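Start Magazin Rezensionen Bühne Tonträger Technik Kontakt

Whitlock Klavierauszug-Reader 2 im Probenbetrieb
Von Teodora Trajkovski, April 2021

Der Whitlock ist ein Notenlesegerät für Korrepetition und Souffleurplatz. Getestet wurde er über 26 Proben einer Neueinstudierung von Glucks »Orfeo ed Euridice« am Haus in Nanholm, überwiegend am Flügel, zuletzt auch im Graben. Das Gerät wiegt 575 Gramm und lässt sich auf einem normalen Pult ohne Zusatzhalterung aufstellen.

Die Darstellung ist für Klavierauszüge im üblichen Format ausreichend groß. Kleingestochene Ossia-Systeme bleiben lesbar, bei Scans älterer Ausgaben muss der Kontrast von Hand angehoben werden. Der Seitenwechsel erfolgt per Fingertipp oder über das Fußpedal Tristell, das separat verkauft wird (64 Euro). Mit Pedal ist die Verzögerung gering genug für die Furienszene, mit Finger bei schnellen Tempi nicht. Das Halbseitenblättern funktioniert zuverlässig, merkt sich die Einstellung aber nur pro Datei.
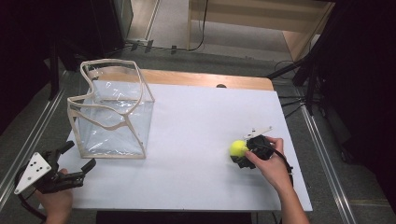
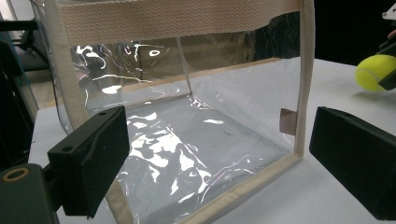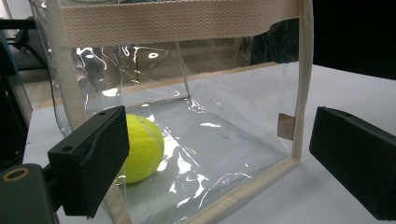
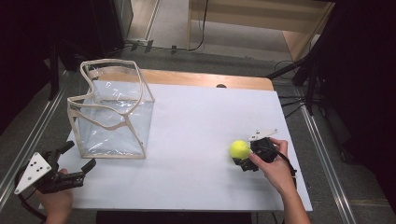 Transparente Tasche mit beigefarbener Einfassung, vier Aufnahmen

Striche und Sprünge werden als Verknüpfungen zwischen zwei Takten angelegt. Der getestete Auszug umfasst 193 Seiten. Wird ein Strich wieder geöffnet, muss die Verknüpfung gelöscht werden, ein vorübergehendes Abschalten ist nicht vorgesehen. In der Probenphase ist das lästig – Regieänderungen fallen selten so endgültig aus wie notiert.

Eintragungen mit dem Stift sind präzise, Radieren geht nur strichweise. Damir Atanasov, der die Bühnenproben spielte, legte deshalb für Atemzeichen und Fermaten eine eigene Ebene an. Ebenen lassen sich einzeln ausblenden, jedoch nicht zwischen zwei Geräten abgleichen. Der Austausch mit der Assistenz lief über exportierte PDF-Dateien.

Im Graben stört die niedrigste Helligkeitsstufe noch, ein dunkler Modus mit invertierten Noten ist vorhanden und brauchbar. Der Akku hielt auch zwei Proben am selben Tag durch.

Für feste Korrepetitionsstellen zu empfehlen, sofern das Pedal mitgekauft wird. Wer überwiegend mit wechselnden Strichfassungen arbeitet, sollte das Plerkeddale-Modell vergleichen, dort sind Sprünge einzeln schaltbar.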